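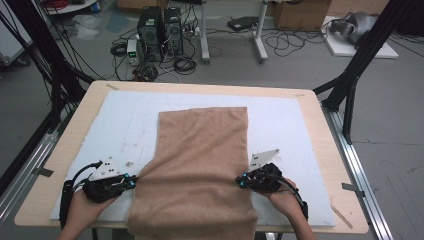 A tan towel laid lengthwise on a white foam board.

Terry cloth is a woven fabric with uncut loops of yarn on one or both faces. The loops increase the surface area of the cloth and allow it to take up water quickly. It is used mainly for towels, bathrobes and washcloths.

Construction
Terry is woven from two sets of warp yarns. The ground warp is held under high tension and forms the base of the cloth with the weft. The pile warp is fed at low tension. In the common three-pick weave, two picks are inserted a short distance from the edge of the cloth, and the third is beaten up together with them. The slack pile yarns are pushed into loops - their height depends on the distance left before beat-up.

Cotton is the usual fiber. Low-twist pile yarns give a softer hand but shed more lint. Velour is made by shearing the loops on one face, which gives a smoother surface and slower absorption.

Finishing and folding
Cloth leaves the loom stiff with sizing and is scoured, bleached or dyed, and dried. Tumbling raises the loops. Towels are then cut and hemmed. In a lengthwise fold, the short end is brought over to form a doubled flap, and the bend stays rounded in thick pile.

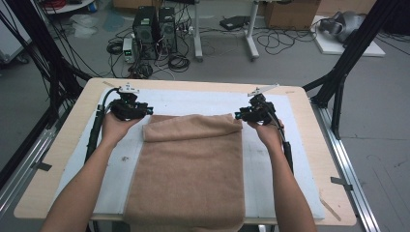

Care
Fabric softener leaves a coating on the loops and reduces absorption. Snagged loops should be cut, as pulling them can draw out adjoining pile.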